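Yimyam Shared Kitchen and Tea Room
Members' Meeting Minutes
February

Present: Wanpen Saengthong (chair), Paweena Rattanakul (minutes), nine other members. Two members sent regrets.

Start: 6:40 p.m.

1. Minutes of the last meeting

Approved with one correction. The price of the replacement kettle was recorded as $13. It should have said that the shipping was $13. The kettle itself was donated.

2. Money

Wanpen reported a balance of a little over $800 in the kitchen account after the water filter was paid for. Dues are in from everyone except one member, who has asked to pay at the end of the month. This was agreed.

The Bosesari grant application is still open. We asked for $600 toward shelving and a second countertop oven. No answer yet. Paweena will write to them again if we haven't heard by the next meeting.

3. The tea table

Most of the meeting went to this item. The tea table is used by everyone who comes through, including people who don't cook, and it has become the place where things get set down and left. Several members said they would like it to hold only what is used for hot drinks and small snacks.

Paweena read out the list of what people want to keep there: the toaster oven, the mug tree, the small wooden drawer unit, and clear space in front for pouring. Everything else goes to the shelves or to the Nurnavton bins in the hall.

Mug tree. It stays. One member asked whether it could be moved to the windowsill and the answer was no, as it gets knocked there when the blind comes down. Only house mugs go on the pegs. Personal mugs go on the lower shelf with a name on the bottom. Mugs should be dried before they are hung up, because drips from the pegs have been marking the base.

Drawer unit. There was a long discussion about what the drawer is for. At present it gets used for single packets, rubber bands, pens and receipts. Agreed that it will be for packets only: tea, sugar, and snacks small enough to let the drawer close. Receipts go to Wanpen directly. Pens go in the cup by the sign-in book.

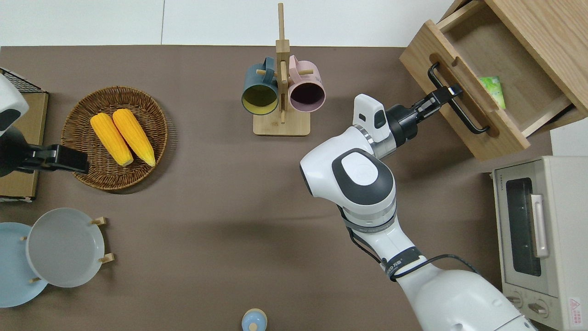 A question was raised about opened packets. Agreed that anything opened has to be folded over and clipped, and that opened snacks are moved to a lidded jar the same day. We had ants last summer and the cause was a torn packet at the back of a cupboard. The drawer will be emptied and wiped every second week by whoever has the tea table on the rota.

One member would like a divider in the drawer so that tea and snacks can be kept apart. Wanpen has some thin wood left over from the spice rack and will cut a piece. No cost.

Toaster oven. Members were reminded of the following:

Leave clear space around it when it is on.
Nothing is to be stored on top, including bread and dish towels.
The warning label stays on. Someone asked if it could be peeled off for looks. It can't.
Unplug it at closing.
Crumbs are to be cleared by the person who made them.

There was a request to use it for reheating full dinners on pickling nights. After some back and forth it was agreed that small portions are fine and that anything larger goes in the main oven.

4. Rota

The tea table is now a separate job from the sink. Each turn lasts two weeks. Paweena will take the first one, and the sheet for the rest went around during the break. Three turns are still blank. The sheet will be left by the sign-in book.

Swaps are fine as long as they are written on the sheet. Telling someone in the hallway doesn't count.

5. Orders

We are low on green tea, brown sugar and dish soap. The Cestar order will go in next week. Please add to the list by noon the day before. Members asked for a smaller size of rice crackers than the last box, as the large bags go soft before they are finished. Wanpen will check what is offered and whether the price is much different.

The order for paper cups was dropped. There are enough mugs for a normal evening, and for larger events people will be asked to bring their own.

6. Other business

The hall light by the bins is flickering again. Reported to the building office, no date given for the repair.

Someone has left a casserole dish with a blue lid on the lower shelf since before the holidays. If it isn't claimed by the next meeting it will join the kitchen supplies.

The pickling evening is still planned for next month. Large jars are needed, with lids that fit. Paweena is collecting them.

Actions

Wanpen: drawer divider, cracker sizes, Cestar order.
Paweena: follow up on the Bosesari application, type up the tea table list and put it on the wall, first tea table turn.
All: take personal mugs home or label them.

Meeting closed at 8:05 p.m. Next meeting same time next month, in the tea room.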